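Home | News | What's On | Community Table | Past Issues | Contact

From the Community Table: the great autumn glut

Well, it's that time of year again, when you open your front door of a Monday morning and find a bag of somebody's zucchini sitting on the mat with no note. We love it, of course we do, but by May even the keenest among us has run out of things to grate a zucchini into, and that was really how the swap shelf at Willo Hall got started. It began as a card table beside the noticeboard (the wobbly one, those of you who play cribbage will remember it) and has since grown into a proper set of shelves with its own corner and its own regulars.

For anyone who has moved in lately, the idea is very simple. You bring what you have too much of, you take what you'd like to cook, and there is no need to match one against the other. A bunch of silverbeet is not worth so many lemons. If you have nothing growing at all, and plenty of us in the flats along Ayala Street don't, please come anyway and take some home, as the saddest sight in the world is good fruit going soft because people were too polite to pick it up.

The hall committee asked us to keep an eye on what goes through, so we borrowed the old kitchen scales and wrote everything down in the blue exercise book. The total for the season came to 2,550 kilos, which had us checking the sums twice over a pot of tea! Pumpkins did a lot of the heavy lifting there, I will admit. We also had 54 households bring something along at least once, and I would dearly love to see more of the top end of town next year, where I know for a fact there are quince trees dropping fruit all over the footpath.

A few of you have asked about keeping apples and onions through the colder months, and my own method is the one I grew up with. Choose the sound ones, leave the bruised ones out for stewing, and keep the two well apart, the apples somewhere cool and dark and the onions somewhere dry with a bit of air moving past them. I lay my apples out in single layers on newspaper in the laundry cupboard and go over them every 10 days or so, and the house smells lovely right through winter. 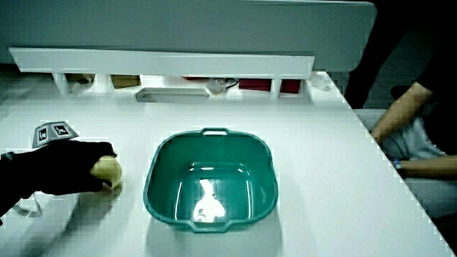 Sorting is the job we are always short of hands for, and it's a pleasant one, mostly chat with a little work mixed in. Everything gets looked over before it goes on the shelf, and anything past its best goes home with the chook owners. Any washable tub will do for carrying your share in, and a plastic basin like the green one, with a handle slot at either end, is kinder on the fingers than a shopping bag. Gloves are up to you. The Sorelari bakery has kindly offered us their trays again as well, so do ask if you need to borrow one.

We'll have 2 sorting mornings each month until the frosts are over, starting at nine, with the urn on from half past eight. Come in by the side door, as the front one sticks in damp weather, and bring a cushion if you like to sit.

Comments

Quincetree: Guilty as charged! Will bring a barrowload down this weekend if somebody will promise to take them.

Ayala St upstairs: Took home a butternut and three lemons last time and felt very spoiled. Thank you all.

Muddyboots: My gran wrapped every apple in its own bit of newspaper. Is that worth the bother, or is a single layer enough?

Contact the newsletter desk at Willo Hall | Copyright Willo Hall Newsletter | Back to top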